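I finally dragged myself to the Dedstead neighborhood supper this month, and I'm still full! Shaimaa Ezzat made lentil soup (two pots, both scraped clean) and Elango Palaniappan brought the tamarind rice he's been promising since December. If you want that recipe, ask him nicely -- he gave me half of it and then changed the subject.
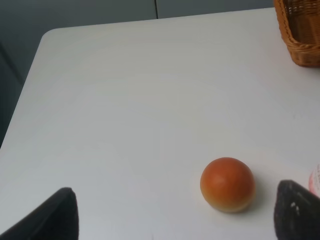
Issue 123

We got talking about clearing out kitchens. I went home and did mine, and found 5 jars of cumin, all open. So now I write the month on every lid with a grease pencil, and I toast the old stuff in a dry pan before I give up on it. Sometimes it comes right back. Narayanan Bhat says I should just buy smaller bags, and he's probably right, but the big ones at Raju are such a good deal.

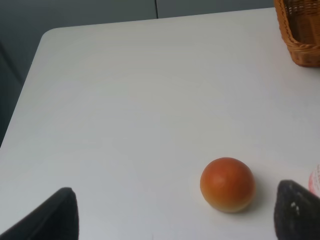 A bit of orange on a white table.

The next supper is over in Sudby, and Aravind Naidu is in charge of the main dish. He wants to try a pumpkin curry for the whole crowd, so please tell him early if you can't do coconut. I'm on bread again -- flatbreads this time, with plenty of garlic butter. Bring your own bowl and something to carry leftovers home in, there are always leftovers!
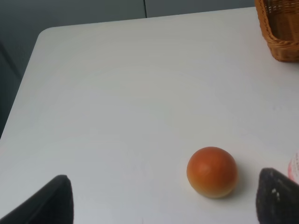

White tabletop, rounded corner, orange ball.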